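My first morning at Clandico I was handed a pair of grippers and told to pick things up. Easy, right? I've been picking things up my whole life! Forty tries later my wrists ached and I had a new respect for toddlers.

The idea is simple enough. You do the job yourself, with a gripper in each hand, and the robot learns from how you moved. Kiều Phí, who runs the teaching floor in Dillbridge, had me on snack sticks, the skinny kind in red wrappers, and a clear box. She wanted 142 good runs by the end of the week (I gave her 4 before lunch).

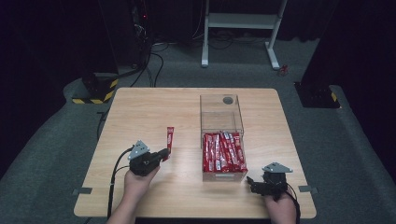
What got me was how much I fidget. I'd pinch a packet, change my mind, pinch it again a little higher, and all of that goes into the lesson. "It'll copy your nerves," Kiều told me. So you slow down, you pick a spot and you commit. The cables tug at you a bit, and you can't feel the wrapper at all, so you end up watching the jaws like a hawk.

By day three I'd stopped talking to the packets out loud, mostly. Do-yoon Jin, at the next table over, has done 2000 runs and hums the whole time. I asked him if he ever dreams about it. He said only in July, when they were doing spoons.

Comments (3)

gail_m: My brother does this for a living and his forearms are enormous now.

Pete from Grendwood: Did you get to eat any of the snacks??

tollhouse7: More like this please. I want to hear about the spoons.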